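Questions people ask us about online habit and mood programs

Does the Cleltow course treat anxiety?
No, and be wary of any course that says it does. Cleltow is a set of self-guided lessons on worry. Some people find it useful. A diagnosis has to come from a licensed clinician who has talked with you.

The ad says 600 people felt better. Isn't that good evidence?
It depends who was asked, and when. People who quit in the first week rarely fill out the last survey. Ask for the number who started, and ask whether there was a comparison group. When Saimi Seppälä wrote to the sellers in May, she got a brochure back.

I scored 56 on the Lockyer mood quiz. Should I worry?
We don't put much weight on that score. We have yet to see a published account of how it was built or what a normal range looks like. If your mood is getting in the way of sleep, work or meals, call your doctor whatever the quiz says.

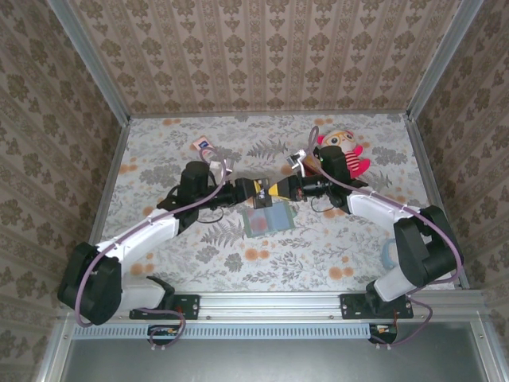
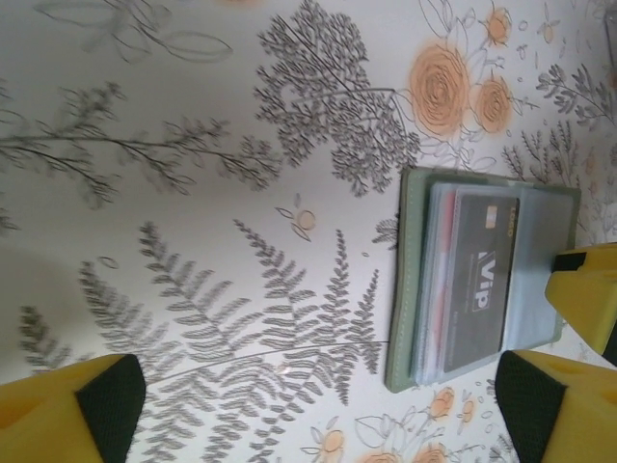
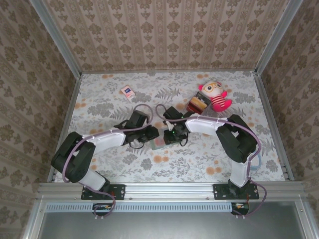
Choosing a therapist

What should I ask on a first call?
Ask about license, training, fees, and what the therapist would do if you saw no change after three months. Sioned Gape, who edits this section, would add one more: "What kinds of problems do you refer elsewhere?" A vague answer to that one is a bad sign.

Is "coach" the same as "psychologist"?
No. Anyone can print the word coach on a business card. Look up the name with your state licensing board before you pay.

Are brain-type tests worth the money?
We doubt it. Joonas Salminen took the Heltovine test three times and got three different types. The report sounded right each time, as horoscopes do.

Do you get paid by any of these companies?
No. If you spot a mistake, write to Tuulikki Vainio through the contact form.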